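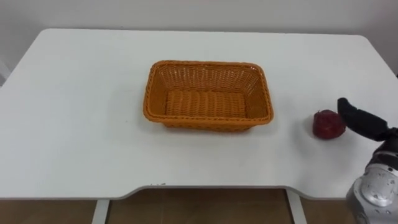 Nolwood Opens Its Robotics Hall to the Public for One Saturday in May
By Hala Hamdy, Communications Office
May
Filed under: News & Announcements / Community Events

NOLWOOD – The Nolwood Center for Applied Automation will hold its spring open day on Saturday, with live demonstrations of robot handling work from 10 a.m. to 4 p.m. Admission is free. Places in the demonstration hall are limited to 80 visitors per session, and advance registration is recommended.

The main program is devoted to tabletop tasks of the kind found in kitchens, packing rooms and care homes. Visitors will be able to watch a robot work with fruit and a basket at a white table, and to put questions to the engineers between runs. Each session includes 3 demonstrations and a short talk on how the tasks are planned and checked.

"People often ask us why a simple pick takes so much preparation," said Naima Morsy, director of the Center. "We would like them to see the work at its normal pace, including the attempts that have to be repeated."

The demonstrations are part of Flilus, a two-year program on the handling of soft and irregular goods carried out with Gromow, the Center's engineering partner. The team has logged 3005 trials under the program to date, 936 of them with fresh produce. Wael Hajji, who leads the handling group, will present a summary of the results at 11 a.m. and again at 2 p.m.

A separate session for teachers and school groups will take place in the Ait Ali Room on the second floor. Kartini Wuisan will lead the session, which is suitable for students in grade six and above. Groups should register through the Center's education desk by Thursday.

Visitors are asked to remain behind the marked line while equipment is operating. Photography is permitted – flash is not. The hall is accessible by elevator from the east entrance, and parking is available behind the main building.

Press inquiries should be directed to Rachid Belhaj at the Communications Office. Interviews with members of the Flilus team can be arranged before the doors open.

Related items
Gromow and Nolwood Extend Partnership
Summer Internships: Applications Now Open
Ait Ali Room Reopens After Renovation
New Evening Lecture Series on Automation at Work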